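Thu Từ on hems, zippers and the coat she won't give back
9 September 2018

I got to Vultitgate early and Thu Từ was already annoyed with a zipper. She had a ski jacket across her lap, inside out, and was picking at a seam with a tool that looked like something my dentist owns. "Sit, sit," she said, and then didn't look up again for a good while. So I sat. I like watching people work anyway, and the building has a nice feel to it on a weekend with most of the shutters down and only the key cutter's radio going at the other end.

If you live in Cenden and you've ever torn, shrunk out of or grown out of something, you've probably met her. Her shop is called Gutasier, and she's had it for 14 years, first in a room over the shoe place and now on the ground floor, by the side door. People think the name is French. "I wanted people to think it was French," she told me. "I made it up on the bus. My sister said it sounds like a cough medicine. But I had already ordered the sign!"

I had a list of questions and we got to maybe half of them. She talks the way she sews, fast and then suddenly stopping to check something, and customers kept knocking on the glass even though the shop was closed. She let in every one of them.

I asked how she started, and she said with her mother's pants. Her mother was short and bought everything on sale, which meant nothing ever fit, and by age 12 Thu was the one who took up the legs. "She would stand on the kitchen chair and shout at me. Too high! Now too low! I was a very bad seamstress and she wore them anyway. She went to a wedding in pants where one leg was longer than the other. I still see the photographs."

She didn't plan on it as a job. She did bookkeeping for a restaurant, Hầu, which older readers will remember from when it was on the corner by the bank (the crab soup! I could write a whole other piece on the crab soup). The waiters kept ripping their pockets on the door handles. She fixed one, then all of them, and then the owner's wife brought in a silk dress.

"That dress," she said, and she finally put down the jacket. "I had no business touching that dress. Silk like that, you put the needle in the wrong place and the hole stays forever. I practiced on a scarf for 2 weeks. I didn't sleep. And then when I did it, it took me one evening, and she cried, and I thought, okay, nobody ever cried when I did the sales tax."

I wanted to know what comes through the door most, and I would have bet on wedding clothes. It's jeans. Jeans all year long, with a big bump in August when the kids come home from camp and go back to school an inch taller. After that it's zippers, then lining, then what she calls "the argument," meaning two people who arrive together and disagree about how long a sleeve is supposed to be.

"Husbands want it long. Everybody's husband. They want the sleeve down here." She showed me, somewhere near her knuckles. "I pin it where it should be, and I say, just look for a second. I don't say anything else. I go in the back and I make some noise with the scissors."

Does it work?

"Most days."

We got onto the subject of what's worth fixing, which I'd been wanting to ask because I've got a cardigan with elbows like lace curtains and I keep being told to throw it out. She has opinions here. She will fix nearly anything made of wool. She'll fix cotton if the cloth around the hole is still strong, and she tests that by holding it up to the window and giving it a little tug, and you can hear if it's going to go. She can't do much with the very stretchy stuff. The stitches hold but the fabric next to them gives up, and then people come back upset, and she hates that. She'd sooner send them home with it.

"People bring me a shirt that cost less than the repair. It used to make me feel guilty, taking the money. I'd say, you know you can buy this again? And they know. They know! One man said to me, this is the shirt I was wearing when I quit smoking. So what am I going to say? I fixed the shirt."

Her prices are on a card in the window and they haven't moved in 4 years. I said that seemed low to me. She said it seemed low to her too, and that she was going to change it after the holidays, and then she said she'd been going to change it after the holidays for a while now.

There's one item in the shop that isn't for anyone. It's a long green coat on a hanger behind the curtain, heavy, with horn buttons and a collar you could hide in. A woman dropped it off to have the lining replaced and never came back. Thu called her, wrote to her, and called again. The ticket says I can sell it after a year, she told me, and I said it has been a lot longer than a year, and she said yes, but now the coat and I know each other. She's redone the lining twice for the practice. If it's yours, I'm pretty sure she'd let you have it, but she'd want to see you try it on first and I think there would be a certain amount of staring.

I asked about machines, because my neighbor sews and made me promise to. She has an industrial one for denim and canvas, a domestic one she bought secondhand and likes better, and a serger that she refers to only as "him." Most of what she's known for gets done by hand, though. Blind hems, darning, buttonholes on old coats where the machine would chew up the cloth. She buys needles in packs of 1,000 and says she has no idea where they go. (I found one in my shoe when I got home.)

The darning was what I'd come to see, to be honest with you. She's started teaching it, on weeknights, at the long table after closing, and the classes fill up in a day. I expected it to be all people my age feeling bad about fast fashion, and there is some of that, but she says it's a real mix. There was a retired roofer in the spring group who turned out to be the best of anybody. "Big hands, and so patient. He made a weave so small I had to put on the other glasses. I told him he should come work for me and he laughed, but I was serious. I'm still serious. Put that in."

So it's in.

For people who are starting out she has them practice on kitchen towels and skip their good sweater entirely. Nobody is attached to a towel, the weave is open enough to see what you're doing, and if it has a check or a stripe in it you've got your lines drawn for you already. She's big on checks. You follow the line across, and if you drift you can see it right away, whereas on plain cloth you can be crooked for an inch and feel wonderful about yourself. Her other tip for beginners is to work on a table color that's nothing like the thing you're mending.

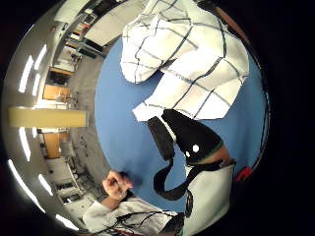
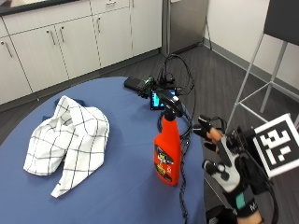
Thread is where people go wrong, she says. They buy the strongest thread they can find, and it's stronger than the cloth, so the next time something pulls, the patch stays put and everything around it rips. "You want it a little bit weak. Same as the cloth, or a little less. Let the thread break. I can fix thread all day." She keeps hers in cookie tins sorted by color, except for one tin of whites and creams and off-whites which she says she could spend the rest of her life sorting and still get wrong under the shop lights. She takes those out to the sidewalk to match them. I've walked past and seen her do it, holding a spool up next to somebody's wedding dress in broad daylight, and never knew what I was looking at.

I asked if she'd ever ruined anything. Long pause, with some business with the pincushion.

"A suit. My second year. I cut the left leg from the wrong mark. I measured, I marked, the phone rang, I came back and I cut. You know right away. The sound is the same but you know." She bought the man a new suit. It took her most of a winter to pay for it and he was, she says, extremely kind, and he still comes in. She doesn't answer the phone now when she has the shears in her hand, which explains why I'd had to leave three messages to set this up.

By then the ski jacket was done. She ran the zipper up and down a few times next to her ear, listening to it, and hung it on the rail with the paper ticket pinned to the cuff. Somebody else knocked on the glass, a kid with a backpack strap hanging off, and she was up and unlocking the door before I'd put my pen away.

I'd brought the cardigan, of course I had. She turned it inside out, held it up to the window and gave it the little tug. "Wool," she said, pleased. Then she looked at the elbows for a while and asked me what on earth I'd been doing in it. It'll be ready Thursday. The next set of darning evenings starts in the fall, and you sign up on the sheet by the side door at Vultitgate. Bring a towel you don't care about, and your glasses, both pairs if you've got them.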